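Setting up your own film diary in Tenlow
Ngozi Fashola
6 min read

Part 3: Working through one actor's back catalogue

Right, so you've got Tenlow installed and you've picked your actor. I'm going to use mine as I go, a character man called Warkitz who turned up in everything from submarine thrillers to a musical with a talking goat. He has 40 credits. Yours may have more, and if it's over a hundred I'd have a cup of tea first.

1. Open a new diary and give it the actor's surname. Don't use the full name, because Tenlow chops long titles in the side menu and you'll end up with a row of first names.

2. Press Add List and paste in the credits, one film per line, with the year after a comma. Check the years against a second source. Mine had Okwood down twice, once for the festival showing and once for the proper release the following December.

3. Go to Order and choose Oldest First. You can jump about if you like (I did, for the first month) but I found I was comparing everything to the late stuff, and the poor man's early work never stood a chance.

Note: telly appearances count as films here unless you tick Separate Episodes. I leave it unticked. One of his guest spots runs to 182 minutes over two parts and I wasn't having that filed under odds and ends.

4. Open the first film and fill in the three boxes: Role, Screen Time and Verdict. Role is who he plays. Screen Time is how long you get him for, and a guess will do. Verdict is up to you, but write it the same night! I left Iyamu for a week and all I could remember was a hat.

5. Set your score out of 6. There's no middle number, so you have to come down on one side or the other, and I love that.

Caution: changing the scoring scale later wipes every score you've already given. It doesn't ask twice. Export a copy first from File, Save Backup, and put it somewhere you'll find it again.

6. Tick Watched and the film drops to the bottom of the list. If it doesn't, close the diary and open it again.

Note: for films you can't get hold of, use the Missing flag and don't delete the line. Things do surface. I'd given up on his courtroom picture, then a scratchy copy appeared in a charity shop in with the exercise videos.

Once you've got a few entries in, have a look at the Timeline tab, where your scores are plotted by year. Mine dips horribly in the middle (the goat) and then climbs again when he starts playing judges. Click on any dot to open that night's verdict, and you can edit it from there too. Sharing is switched off to begin with, and I'll go through that in Part 4.

Back to top
Questions? Use the contact form | © 2021 Ngozi Fashola

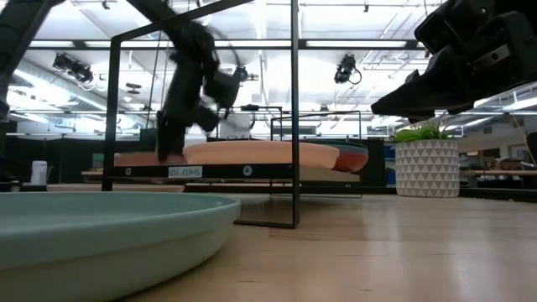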